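The Sock Club
At a community workshop in Walow, a student robotics team has spent a season on one household chore, and they are still fond of it 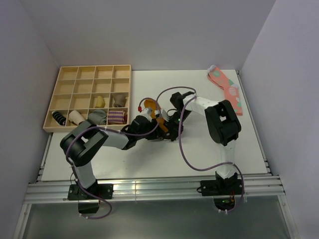 Photo courtesy of the Vurninar student team

There are easier ways to spend an afternoon than watching a pair of robot arms think about a sock, and I say that as someone who has now spent four of them doing exactly that and would gladly go back for a fifth. I first came to the Bergeron workshop in October, meaning to stay an hour. I had been told there were students there building something with robots, and I suppose I was expecting the usual sort of thing, little wheeled machines bumping each other off a platform while parents cheered. What I got was a white table, a wooden tray with sixteen compartments, and a debate (a really heated one, with hands in the air) about what counts as rolled.

The club is called Vurninar. I asked where the name came from and got three different stories from three different students, none of whom would budge, so I'll leave that alone. It meets after school in the long room at the back of the workshop, past the lathes and the rack of half-finished chairs, and it takes in anyone from ninth grade up who is willing to sweep the floor when it's their turn. The project this year is easy to say out loud. Take socks that are lying about on a table, roll each one up neatly, and put each one in its own little square of the tray until the tray is full.

"Easy to say" turned out to be a phrase the coach uses a great deal.

If you have never tried to describe to another being how you roll a sock, I recommend it as a party game. You start at the toe, except that some people start at the cuff. You flatten it first, or you don't, depending on how you were raised. You pinch, and you tuck, and somewhere in there your thumbs do a thing you have never once thought about. The students spent their first few meetings just rolling socks by hand in front of each other and arguing about it, and one of them kept notes in a spiral notebook that has since become a sort of sacred text. There's a page in it headed THUMBS, underlined twice.

The robots don't have thumbs, of course. What they have are orange gripper fingers, and there is a good deal of affection in the club for those fingers and a good deal of grumbling too. Fabric is hard. A block stays the shape it was when you left it. A sock sags and twists and clings to itself, and the toe wanders off while you're busy with the other end. One of the older students told me that the hardest stretch of the whole job is the middle, when both arms have to come in close to each other over the table, because each one is mostly built of things the other one would rather not hit. She showed me with her own elbows, and knocked over a cup of pencils doing it, and the room applauded.

The way they teach the arms is by showing. A student guides the arms through the job from start to finish, the movements are saved, and then they do it again with another sock, or the same sock lying at another angle. When I first visited they had 66 good runs. By the time I came back they had about 200, and the number they have written up on the whiteboard as their goal, inside a drawing of a sock with a crown on it, is 540. I asked why 540, and it came down to a long calculation on somebody's phone involving how many meetings were left and how many runs you can do before your shoulders ache. It seemed as sound a way as any of picking a number.

What surprised me most was how much of the club's time goes into the socks themselves. They come from home, mostly, out of the bottoms of drawers, and the students have strong feelings about them. Plain ones were all they used at first, and the arms got along nicely until a patterned one landed on the table and everything went sideways. So now patterns are encouraged. There are stripes of several kinds in the rotation, and a coral pink sock with green and white shapes on it that is everybody's favorite and, I'm told, a menace. It is always saved for late in the session, when people want either a triumph or a good laugh.

The tray is a story of its own. The first version was a cardboard box with cardboard dividers, which gave up after a week of being poked. The second was built in the woodshop up front by two students who had joined the club for the robots and discovered they liked the saw better. They made the grid four by four, out of plywood, and sanded the top edges so that nothing would snag, and then sanded them again after something did. The workshop charged them nothing for the wood, on the condition that they put the offcuts in the right bin, and by all reports they very nearly always did.

Money is a thing every club has to talk about, and this one talks about it cheerfully. Dues are 50 dollars for the school year, and anyone who can't manage that simply doesn't pay it. Bergeron gives them the room. A hardware supplier across the river, Flesa, lets them have bolts and odd lengths of aluminum rail at cost, and seems happy to answer the phone when a student calls up with a question that begins "So, we already cut it, but." The rest comes from a bake sale, and I can speak well of the lemon bars.

In spring the club will take the whole business to the Walow student showcase, where each team gets a table, a power outlet and a stream of visitors who want to know what the thing is for. The students have been practicing their answers. One of the younger ones has a serious and rather lovely speech about her grandfather, whose hands are stiff, and about how much of a day is made of small soft objects that have to be picked up and put somewhere. Another just says, "It does socks," and waits. I think they're both right, and I think they should stand at opposite ends of the table.

I asked the coach whether the socks were a stepping stone to something grander, and got a long, thoughtful look. Shirts, maybe, next year. There had been some talk of a fitted sheet, but it was felt that this might be unkind to the beginners. In the meantime there are plenty of questions left in the sock. What should the arms do when one gets dropped? Should they fill the tray row by row, or go to whatever space is nearest? Does a roll that comes a little loose in its compartment count as a good run? That last one was put to a vote while I was there. It lost, and the student who had done the run in question took it very well and asked to go again.

My last visit ran late. The pizza had been and gone, and a parent was waiting by the door with the car keys, in that patient way parents have, and still there were five or six students gathered by the table with their chins on their fists, saying "come on, come on" under their breath to a machine that couldn't hear them. I found I was saying it too.

Vurninar welcomes new members through the end of the semester. Clean socks are also welcome, and can be left in the basket at the Bergeron front desk.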